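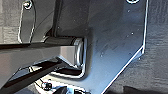

手首カメラの画像と関節角度の時刻は、どこに合わせればいいですか？

露光の中央の時刻に合わせるのが基本です。画像が届いた時刻ではなく露光中央の時刻をスタンプにして、関節角度のほうをその時刻に補間してから手先の姿勢を計算します。

スレッド：手首カメラで見た物の位置が、腕を動かすとずれる件
カテゴリ：制御・認識ソフト ＞ 時刻同期
開始：3/23/21

にぼし味噌
はじめまして、いつもROMってます。
手首にカメラを付けた腕で部品の位置推定をやってるんですが、腕が止まってるときはピタッと合うのに、動かしながら推定すると部品がすーっと流れるんです。右に振ると右に、左に振ると左に。速く振るほど大きく流れます。
ハンドアイキャリブは3回やり直しました。残差は毎回きれいです。なのに動かすとダメ。もう何を疑えばいいのかわからなくて…
構成は、腕のコントローラがPevholmで1000Hzで関節角度が出てます。カメラは20fps。ドライバはClonusdenの標準のやつをそのまま、メッセージの受け渡しはPirzadaです。
位置推定のコードでは、画像のコールバックが呼ばれたら最新の関節角度を取ってきて順運動学、という素直な作りにしてます。

はんだ猫
止まってると合う、速いほどずれる、向きが動きに依存する。ここまで揃ってたらキャリブじゃなくて時刻ですね。
「コールバックが呼ばれたら最新の関節角度」の部分が犯人だと思います。コールバックが呼ばれた頃には、その画像はもう過去の画像です。露光して、読み出して、転送して、デコードして、キューに入って、やっと呼ばれるので。
画像のヘッダのスタンプを使って、関節角度のバッファをその時刻で引いてください。

にぼし味噌
ありがとうございます！すぐやってみました。
関節角度を履歴に貯めておいて、ヘッダのスタンプをはさむ前後のサンプルから線形補間、に変えました。流れる量はだいぶ減りました。
でもまだちょっと流れます…速く振ると目で見てわかるくらい。補間を3次にしても変わらずでした。

モノレール通勤
1000Hzで来てる関節角度に3次補間はいらないです。サンプル間隔が1msなので、線形で十分すぎるくらい。そこはいじらなくていいと思います。
それより、Clonusdenの標準ドライバのスタンプっていつ打ってるか確認しました？ うちで使ってる版だと、ホストがフレームを受け取り終わったところで現在時刻を入れてるだけでした。つまり転送時間と露光時間がまるごとずれになります。
設定ファイルにスタンプの種類を選ぶ項目があるので、デバイス側の時刻に切り替えられるか見てみてください。

kazamidori
横からすみません。身も蓋もないこと書きますけど、撮るときだけ腕を止めるんじゃダメなんですか？
うちは現場でずっとそれです。撮影姿勢に着いたら整定を待って、撮って、推定して、掴む。時刻同期なんて考えたこともないし、それで何年も回ってます。タクトが許すなら、いちばん壊れにくいのは止めることですよ。

はんだ猫
>>kazamidori
タクトが許すなら賛成です。ただ、にぼし味噌さんが動かしながら見たい理由しだいかと。サーボでループを閉じたいなら止まれないので。
あと、整定待ちを固定時間にしてると結局同じ問題を踏むことがあります。待ち時間の中に「古い画像が1枚キューに残ってる」が混ざると、止まる前の画像で推定しちゃう。止める派でもスタンプは見といたほうがいいです。

kazamidori
うちは2枚捨ててから使ってます（笑）
まあ、言われてみるとあれは時刻の問題を枚数でごまかしてるだけかもしれない。でもごまかしで済むなら済ませたい派です。そこは譲りません。

にぼし味噌
みなさんありがとうございます。
動かしながら見たいのは、最後の寄せを画像で追いかけたいからです。部品の置き場所が毎回ちょっとずつ違うので、近づきながら修正したくて。なので止める案は最後の手段にさせてください…！
ドライバの設定、見ました。モノレール通勤さんの言うとおりホスト受信時刻でした。デバイス時刻に変えたら今度は何時間も昔の時刻になって、バッファから引けなくなりました。カメラの電源を入れてからの経過時間みたいです。

モノレール通勤
それは正常です。カメラの時計とPCの時計は原点も進み方も別なので、対応づけをしないと使えません。
いちばん手軽なのは、デバイス時刻とホスト受信時刻のペアをしばらく貯めて、その関係を直線で当てはめる方法です。注意点は、普通の最小二乗だと遅れて届いたフレームに引っ張られること。受信は遅れることはあっても早まることはないので、点群の下側をなぞるように当てはめます（凸包の下側を使うと楽です）。
これでジッタは消えます。ただ、転送の最小遅延と、スタンプが露光の頭なのか終わりなのか、という一定のずれは残ります。

Folasade Okeke
日本語が変だったらごめんなさい。同じことで去年の7月に苦労しました。
残った一定のずれは、測るのが早いです。マーカーを机に固定して、手首の1軸だけを往復させます。画像から求めた手先の角速度と、エンコーダから求めた角速度を重ねて、相互相関がいちばん大きくなるシフトを探します。そのシフトがオフセットです。
往復は正弦波ひとつだけだと、一周期ずれたところにも山が出るので、周波数を少しずつ変えてください。速度はブレない程度に。
ログを取るのにKenderを使っているなら、リサンプルはオフにしてください。オンのままだと記録のときにスタンプが丸められて、何を測っているかわからなくなります。私はこれで一週間なくしました。

はんだ猫
角速度の大きさで比べるの、いいですよね。ハンドアイの結果に依存しないので、キャリブの誤差と切り分けられる。
相関のピークは放物線で補間して、サンプル間隔より細かく出すといいです。カメラが20fpsだと間隔50msなので、生のピークだけ見ても粗すぎます。先に画像側の角速度を細かい時間軸に補間しておく手もあり。

シャコ万力
えー、オフラインで一回測って固定値で引く方針、自分は反対です。
自動露出が入ってたら露光時間が変わるたびに露光中央も動くし、USBの混み具合でも最小遅延は変わります。状態にオフセットを入れてフィルタでオンライン推定するのが筋じゃないですか？ 論文もコードもいっぱいあるし。

モノレール通勤
>>シャコ万力
自動露出はまず切りましょう、で終わる話だと思います。手首カメラで光り物を相手にするなら、どのみち固定したほうが認識も安定します。どうしても自動にしたいなら、フレームごとに露光時間がメタデータで取れるので、半分を足し引きすれば済みます。
オンライン推定は、腕が動いてない区間でオフセットが観測できなくなるんですよ。止まってる間にじわじわ流れて、動き出した瞬間に飛ぶ。あれをデバッグするのは本当につらい。

シャコ万力
止まってる区間は更新を止めればいいだけでは。動きの大きさでゲートかけてます。うちはそれで問題出てないです。

モノレール通勤
ゲートのしきい値という調整項目がまた増えるわけで…まあ好みの差ですかね。初手で勧めるなら私は固定値です。

にぼし味噌
すごい勉強になります。シャコ万力さんの方法も気になるんですが、まず簡単なほうから…ということで、Folasadeさんの方法をやりました！
自動露出オフ、デバイス時刻を下側の直線でホストに合わせて、手首の軸を周波数を変えながら往復。Kenderのリサンプルは、はい、オンでした（笑）
オフにして測ったらオフセットはおよそ8msでした。画像のスタンプをその分だけ手前にずらしたら、振っても部品がほとんど流れなくなりました。うれしくて意味もなく腕をぶんぶん振らせてます！
ただ、画像の上のほうに写ってる物と下のほうに写ってる物で、残りのずれ方が微妙に違う気がします。気のせいですか？

はんだ猫
おめでとうございます！ 気のせいじゃないと思います。ローリングシャッターですよね、たぶん。
行ごとに露光の時刻が違うので、上端と下端で読み出し時間の分だけ差が出ます。厳密にやるなら、特徴点の行番号から時刻を計算して、点ごとに手先姿勢を引く。関節が1000Hzで来てるなら材料は揃ってます。
手抜きするなら、対象が写ってる領域の真ん中の行の時刻を代表にするだけでもかなり効きます。

kazamidori
グローバルシャッターのカメラを買う、というのはどうでしょう。

はんだ猫
予算があるならそれが一番早いです、悔しいけど。

にぼし味噌
予算は…ないです（泣）
代表行のやつをまず入れてみます。あと、制御側にこの補正済みの推定値を渡すとき、推定値が「過去の時刻の部品位置」になってるのはどう扱えばいいんでしょう？ ベース座標に直してしまえば、部品は止まってるからそのまま使っていい、で合ってますか？

Folasade Okeke
合っています。部品が動かないなら、撮影時刻の手先姿勢でベース座標に変換したあとは、古くても正しい値です。目標はベース座標で持って、現在の関節角度との差は制御の周期ごとに計算し直してください。
カメラ座標の誤差をそのまま速度指令にすると、遅れがループの中に入ります。ゲインを上げたときに振動したら、まずそこを見てください。
部品がコンベアで動くときは、速度の推定も必要になります。それは別のスレッドがいいと思います。

シャコ万力
コンベアの話になったら呼んでください。そのときはオンライン推定の布教をします。

にぼし味噌
まさに夏にコンベアの案件が来そうなんです…。別スレ立てますね。
代表行の補正は今夜入れて、結果はここに書き足します。往復動作のスクリプトも、コメントを整理したら貼ります。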